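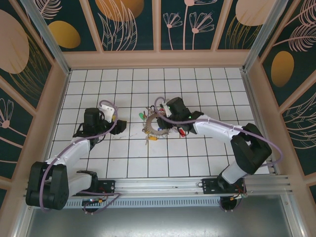

Changes to key and access card arrangements at Jerlow House

Residents and leaseholders are advised that the management office will introduce a revised system for issuing keys and access cards from April. The new arrangements apply to all 127 flats in the main building and to the 13 workshop units facing the rear courtyard. They replace the rules printed in the residents' handbook, which will be reissued in due course.

Under the present system, spare keys have been held in two separate places and signed out on paper slips. A review carried out last autumn by Inger Hviid, Head of Residential Services, found that the register listed 322 keys, a number of which belonged to locks that had long been replaced. Old keys have now been withdrawn and the register has been corrected.

From April, all spare keys will be kept at the ground floor office. A key may be borrowed by a named resident, or by a person whom the resident has authorised in writing. Authorisation forms are available from the office and remain valid until withdrawn. Contractors working in the common areas will be issued with keys at the start of each working day and must return them by 5.30pm. Keys will no longer be left with neighbours or placed in the post room for collection.

Each household may hold up to three front door keys and two access cards without charge. Further copies may be ordered at cost. Residents should not have front door keys cut elsewhere, as the locks fitted during the entrance works are of a restricted type and unregistered copies will not be replaced under the building's lock agreement.

Lost keys and cards should be reported to the office on the day the loss is noticed. Cards will be cancelled at once and a replacement is normally ready within two working days. Where a lost key opens a shared door, the office will decide whether the lock must be changed and will write to the households affected. Outside office hours, reports may be left on the night line, the number for which is shown on the notice board beside the lifts.

Households that let their flat, or that expect to be away for longer than 6 weeks, are asked to give the office the name and telephone number of a local keyholder. Those details were last gathered before the change of managing agent and many are out of date.

Questions about the workshop units should be addressed to Preben Þorgeirsson, Estates Officer. All other enquiries may be made in person at the office between 9am and 4pm on working days. Authorisation forms already lodged under the old system will be accepted until the end of May.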